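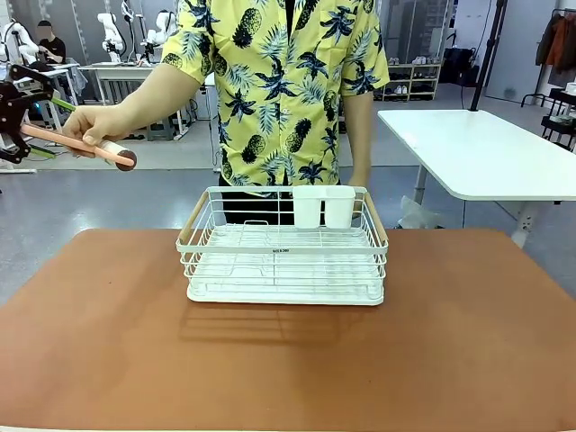

Rapport d'avancement du projet Skenelen, deuxième période
Dimanche 25 mars 2018

Madame, Monsieur,

Par le présent rapport, nous vous informons de l'état des travaux du service de prêt de vaisselle réutilisable pour les fêtes de quartier à Jaltura, que votre fondation soutient.

Prêts. Pendant la période, 397 lots ont été prêtés, contre 414 pendant la période précédente. Cette baisse s'explique surtout par l'hiver, car les associations organisent moins de repas en plein air. Les demandes pour le mois de juin sont déjà nombreuses et nous avons dû ouvrir une liste d'attente.

Stock. Nous disposons à présent de 3 709 pièces, assiettes, verres et couverts confondus. La casse reste faible pour les assiettes. Elle est plus élevée pour les verres, et nous avons demandé au fournisseur Wong un modèle plus épais. Sa réponse n'est pas encore arrivée.

Local. Le bail de la rue Horkska est signé pour deux ans. Les travaux de plomberie ont pris du retard à cause d'une autorisation manquante, que la mairie nous a accordée entre-temps.

Budget. Les dépenses de transport dépassent la prévision. Nous proposons de compenser ce dépassement par la ligne « communication », qui n'a presque pas été utilisée, et nous sollicitons votre accord écrit pour ce transfert.

Le prochain rapport vous sera adressé avec les justificatifs de dépenses.

L'équipe du projet Skenelen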